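Drukerberg Folding and Desk Notes
README for the second release

What is in here
A collection of short clips and written notes on small table jobs: folding, flattening, putting things into a desk organizer, taking them out again. There are 51 clips, each with a plain text note. The rooms are listed as Drakau, Maksymiv and Ridov, which are our names for three work tables and have no meaning beyond that.

The first release called itself a collection on "household organization." We have dropped the phrase. A person folding one item at one table is not organizing a household, and we doubt that anyone who downloaded it under that title got what they wanted.

Labels
Each clip carries one activity label and up to 2 item labels. The activity labels are fold, unfold, smooth, place, remove and other. "Other" was used for 17 clips. That is too many, and it mostly shows that the label list was written before anyone had watched the material.

"Fold" and "smooth" are the pair to be careful with. Hands flattening a piece of fabric may be finishing one fold or getting ready for the next, and a single still seldom settles it. Annotators watched the whole clip before choosing. We still would not trust the boundary between the two to better than a second or so.

Item labels are no cleaner. Thin white things are a nuisance: napkin, cloth, paper and tissue were all used in the first release, sometimes for the same item. The current notes say "white sheet" wherever the material was disputed. Anyone who needs the material should look for themselves and should not borrow our old labels.

Setup at the Drakau table 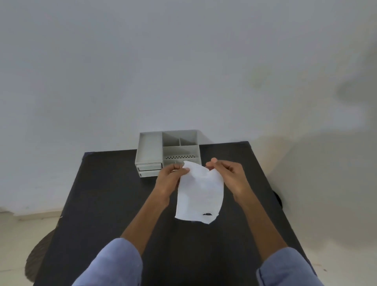
Dark table, pale desk organizer toward the back, hands on a white sheet.

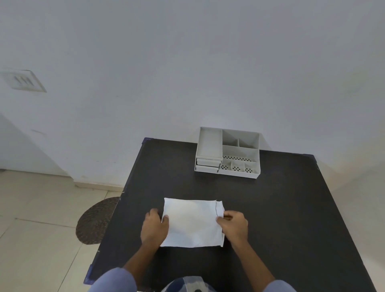
The organizer is the only furniture item with its own label set. Its parts are tray, compartment, upper drawer and lower drawer. Notes from the first release sometimes say "box" or "shelf" for any of these, and we corrected only the ones we noticed. A search for "box" will still bring up a few false hits.

Known problems
Lighting was not controlled. Color words in the notes should be read loosely, above all white against light gray, where two annotators often wrote different things for the same piece of plastic.

In 7 clips the fold is abandoned partway. These were kept. We have seen folding collections in which every item comes out square on the first try, and we don't find them convincing.

There is no score for neatness. We tried a scale, and it measured the annotator's taste in towels.

Uses we would question
Do not use the clip lengths to say how long folding takes. People slowed down, repeated themselves and talked over the job. Do not treat the order of folds as a recommended method either. It is whatever the person did.

Files
clips: one folder per table
notes: one text file per clip, same base name
labels: a single table, tab separated
changes: what was relabeled since the first release, incomplete before November

Corrections are welcome, preferably with the clip name and the label you would put in its place.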